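Subject: Re: [pilance-users] Wrist view segmentation marks half of the board as "self"

On Saturday, a list member wrote:
> We upgraded to the new self-mask module and now the planner refuses
> to go anywhere near the memory slots. The log says "target inside
> robot body" and then it gives up. The target is not inside the
> robot body. I checked by looking at it.
>
> Config is stock except for mask_dilate, which I set to 24 because
> the sample file did. Wrist stream, server chassis with the lid off,
> green board. The old version was fine.
>
> Is this a bug or is it me?

Yes.

To expand on that: there is one bug, and there are two settings that make it worse, and one of those settings is in the sample file, so I can only blame you for the other one. I do the same sort of work on the Sotthorpe cell and spent most of last week being told that a DIMM slot was part of my arm.

The self-mask module draws the gripper model into the wrist view from the joint angles, then grows the outline by mask_dilate pixels, then (this is the new part) lets the result spread into neighboring pixels that look like gripper. "Look like" means dark and low in saturation. Now consider what we all point these things at.
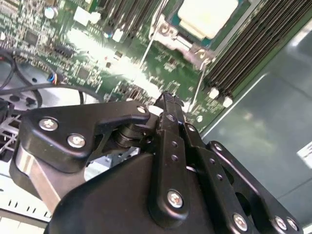 1. The color spread

Black finger links, black plates, black memory slots. Once the grown outline touches the slots, the spread step runs up the rails as if it had been invited. It stops at the white latches, which is why your log probably shows a mask with a suspiciously straight haircut. Cables are just as good a bridge if they're dark and pass behind a link.

Set mask_spread to off. I know the release notes call it "adaptive." On a black gripper over black connectors it adapts to everything.

2. The dilation

A value of 24 is far too much for the wrist stream. That sample file was written for the overhead view at Marchetti, where the robot is small and the calibration was, let's say, aspirational. Close up, the gripper already fills most of the view and you can't afford to give away a fat border around it. Use 2. If 2 leaves slivers of finger in the point cloud, fix the hand-eye transform and leave the dilation alone. I realize this is the flossing of robotics.

3. The glare

This is the real bug, and it has a ticket. Polished rods and screw heads throw highlights, and so does the board. The module drops saturated pixels before it compares the drawn model to the live view, which is sensible, but it then rescales the match score by the number of pixels left over. With a CPU top blown out to nearly white, plus a bright wash over the middle of the board, there isn't much left, and a bad match scores like a good one. The joint offset gets "corrected" and the whole mask slides sideways into the slots.

Until the patch lands, set min_valid_px to 3000. The default is 300, and I've seen it lock onto a fan housing with that many. If a cycle falls short of the limit it keeps the last good offset and prints a warning. The warning is noisy. Leave it on anyway.

Lowering exposure also helps, but then the slots go to solid black and your slot detector starts writing to this list too.

4. The planner message

"Target inside robot body" comes from Wandusus, and it's only repeating what the mask told it. Please don't raise the collision tolerance to make it go away. I did — the arm became very confident, and I had a long talk with the e-stop.

If it still refuses after all that, post the mask overlay and the offset log from one failed cycle. The overlay alone won't tell us if the mask grew or moved, and those are different fixes. No need to attach the full recording again, the list server is still chewing on the last one.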